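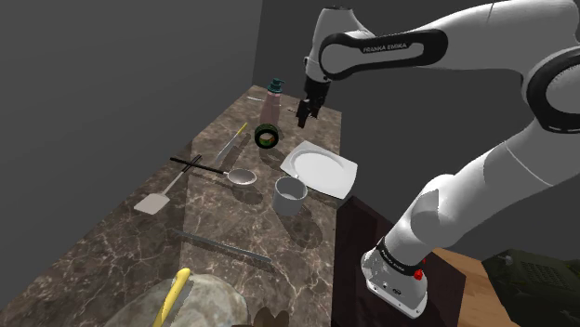
How often does a training arm have to be checked before anyone lets it near a real kitchen? At Irkside, after every 1,000 runs, and again whenever the gripper settings are changed.

We visited the Nindon workshop in May. The cell we were shown is a Franka Emika arm mounted on a cabinet beside a marble counter, all of it simulated, with a mug, knives, a ladle and a plate to work among. The real one is next door and is kept to the same layout.

Looking after the simulated cell is mostly comparison work. Staff run 100 grasps on each and look at where the fingers close. On our visit the two disagreed by 2 millimetres at the far end of the counter. The base position was corrected in the Purkau software and the test was started over. It was still going when we left for lunch.

Visitor parking is behind the Figueiredo building.

Irkside Visits Group | Contact us | Back to top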